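Lab notebook, water access group
Sep 12, 2021
Entry by Mingxuan Lu

Gauge comparison, upper Wukgate reach, continued from the August entries.

Pulled the logger files for both gauges. Upstream (Hukside intake) is complete. Downstream has a gap of 11 hours overnight, same position in the record as last month, so I no longer think it is the battery. Ronaldo suspects the clock rolls over when the memory block fills. I will set the logging interval longer and see whether the gap moves.

Stage to flow conversion was redone with the new cross section from Lucimara. The old curve overstated low flow badly. With the corrected curve the downstream gauge spends most of late August under the 500 L/s line that the sharing agreement treats as the floor for irrigation draw. Under the old curve it never crossed it. Both versions are saved, old one marked SUPERSEDED. Please do not send the old plot to anyone.

Note for Gaspard: the agreement text says "flow at the lower gauge" and gives no averaging period. Daily mean and instantaneous reading give different answers on several days. The growers' side reads it as daily mean, the town reads it as instantaneous. We should report both and label them. Picking one is not our job. 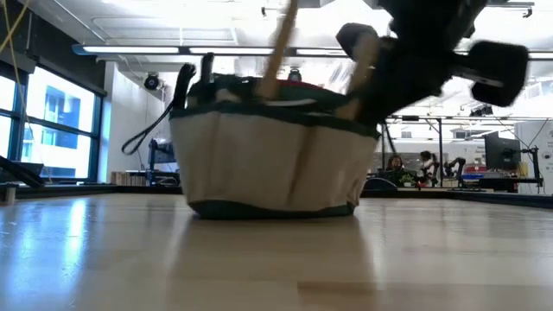

Canvas tool bag on the table, black strap to the left.

Conductivity probe check against the 1000 uS/cm standard. Probe 2 reads high, outside tolerance, and drifts further the longer it sits. Probe 1 is fine. Cleaned the cell on probe 2 with dilute acid, rinsed, repeated – no change. Tagged it out. All August conductivity from the lower site was taken with probe 2, so those values get a quality flag until I can work out when the drift started. The spot samples Albertina took by hand should bracket it.

Well levels. The Cilix pressure sensors need barometric correction and the August batch was exported without it. Reran the export. Two of the shallow wells near the canal rise and fall with the canal gate schedule, delayed by part of a day. The deeper ones do not respond at all in this record. That supports the leakage idea for the shallow zone only, and the draft summary currently says more than that. Changed the wording in section 2, Albertina to check.

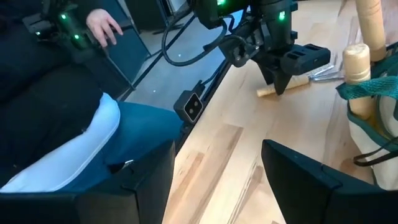

The canal gate log itself is a problem. Openings are written down by whoever is on shift, some in local time and some in standard time, and a few entries have no time at all. I shifted the ones that were clearly an hour off and listed every change in the readme. Anything ambiguous was left alone and excluded from the lag estimate.

Wyss ditch: no data this round. Access road still closed after the fire, and the landowner has not answered.

To do
– longer interval on downstream logger, check for gap
– order replacement cell for probe 2
– ask Lucimara for the survey benchmark used in the cross section, it is not in her file
– both flow versions to Gaspard before the users' meeting
– find the older gate logs, paper copies if they exist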